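Newsletter > Events Desk > Planning Notes

Revised load-in rules for the September awards dinner at Berndale

The venue has issued new access terms for the main hall. The freight door opens at the same hour as before, but the dock is now limited to 2 vehicles at a time. Suppliers must book a slot through Birsen Erdem before dispatch.

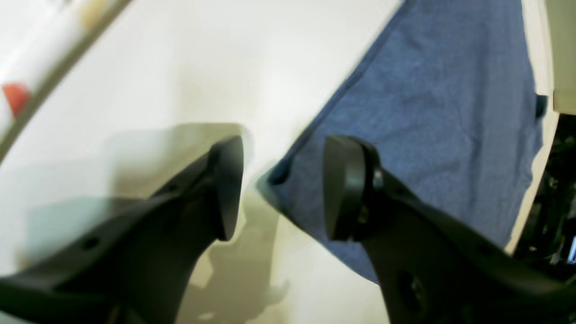 Berndale planning notes, spring issue

Floor load on the stage extension is capped at 300 kg per riser. Lighting towers go on the hall floor – the extension will not take them. Power plans are due with the rigging drawings. 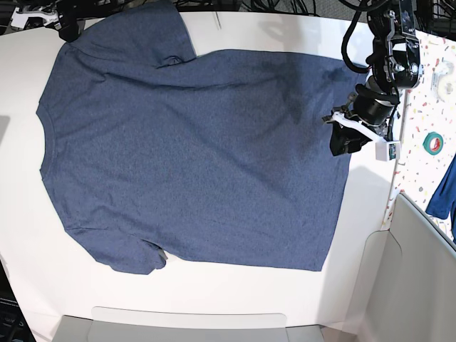 Can a supplier unload before the booked slot?
Early unloading is allowed only if the dock is clear and Ekrem Çetinkaya has signed the access sheet.

Seating stays at round tables, with the center aisle kept at its full width for award winners and the camera crew. 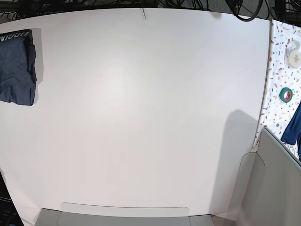

The aisle must also stay free of cable. All runs to the mixing desk go along the east wall, under ramps supplied by Eskola.

Catering and staging crews share one service corridor, and passes are checked at both ends.

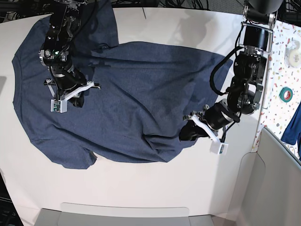

Crew clothing is covered in section 3 of the terms. Stage crew wear plain dark tops with no sponsor marks. A dark heather-navy T-shirt like the one on the white tabletop is within the rule. Table staff follow the caterer's own code. Questions on clothing go to Volkan Akbulut.

Related items
Dultbridge gala: final running order
Hiring risers and ramps
Vuvinness venue survey

Events | Venues | Suppliers | Archive | Contact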